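Zacharias Hospital Group: Outpatient Appointment Reminders and Missed Visits
Frequently asked questions for clinic staff
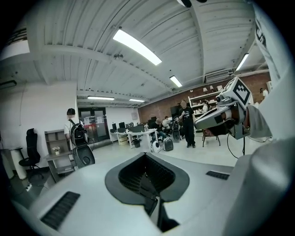

White robot torso and arm, with a marker cube mounted on the gripper.

Last revised in January. Questions not covered on this page go to Siiri Mockus, Outpatient Scheduling.

What counts as a missed visit?

A visit is recorded as missed when the patient has not checked in by the end of the booked slot and did not cancel beforehand. A cancellation made on the day of the visit is coded separately as a late cancellation. The two codes are reported in different columns and should not be merged in local spreadsheets.

The patient arrived late and was still seen. Which code applies?

Code the visit as attended and enter the arrival time. The late-arrival flag is set by the system. Do not set it by hand.

Which system sends the reminders?

Tudo sends all text and voice reminders. Vukance holds the appointment record and passes changes to Tudo every 40 minutes. A booking moved in Vukance just before a send can therefore go out with the old time. If this happens, call the patient and log the call in the contact field.

When are reminders sent?

The first goes out 13 days before the visit and the second two days before. Visits booked inside the 13-day window get the second reminder only. Visits booked less than two days ahead get none, and the booking clerk should confirm the time by phone.

Can a clinic change the wording?

Clinics can edit the location line and the preparation line. The rest of the message is fixed. The full text, including both editable lines, is limited to 300 characters — anything longer is rejected when you save, and the previous version stays in use.

Can the message name the clinic?

In most departments, yes. Sexual health, behavioral health and genetics use the neutral form, which gives the building and floor but no department name. A clinic that wants to move to the neutral form should send a written request.

How is the missed-visit rate calculated?

Missed visits are divided by all booked visits, less those canceled by the hospital. Late cancellations stay in the lower figure. The rate is calculated weekly and shown as a rolling series of 52 weeks. Single-week figures for small clinics move a great deal and should not be used to compare one clinic with another.

Why does our rate differ from the one in Sovier?

Sovier reports by the clinician's home department. The weekly report uses the place where the visit was booked. Clinicians who work across two sites will appear differently in each — neither figure is wrong, but quote the source when you use one.

Are telephone and video visits included?

Yes, under their own visit type. A telephone visit is missed after two unanswered calls made at least ten minutes apart. For video visits, the normal end-of-slot rule applies.

Can we overbook to make up for missed visits?

Only with approval from the department lead, and only in return-visit sessions. New-patient sessions may not be overbooked. Approved sessions carry a marker in Vukance that is visible to the front desk.

How does a patient stop the reminders?

By replying STOP to any text, or by asking at the desk. The choice covers every department in the group. To restore reminders, update the contact preference in Vukance; the change takes effect at the next transfer to Tudo.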